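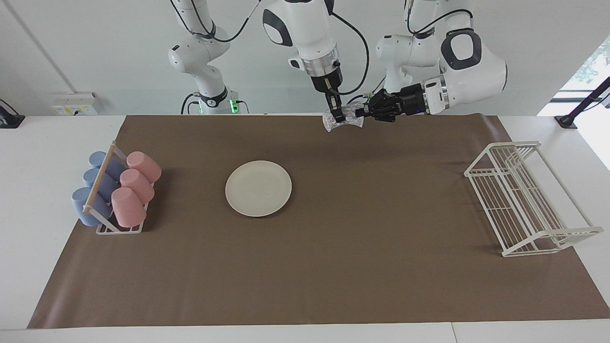

Buy the paper by the roll and stop counting sheets, Zorica Milošević told me when I asked how a shop gets through the fall without plastic wrap. Her store, Pekar, made the switch in September. It mails 2,201 orders in a busy month, and all of them now go out in brown kraft.

The change was slower than she wanted. Paper tears at corners, so boxes of mugs need two layers and a tighter fold. Her first supplier, Levchenko, sold only narrow rolls, and the packers had to tape pieces together. Wider rolls from Hinell fixed that, at a higher price per foot.

Femi Ogundipe runs a smaller business, selling used records from a unit on Vendurora Street. He packs 10 orders a day and cuts the paper by hand with a long blade. Rain worries him more than tears do. A record left on a wet step can warp its sleeve, so he still slips each one into a thin bag first.

"I'd drop the bag tomorrow if the mail came before noon," he said. His carrier usually comes after four.

Milošević keeps the offcuts in a bin by the door, and customers take them for school projects and shelf lining.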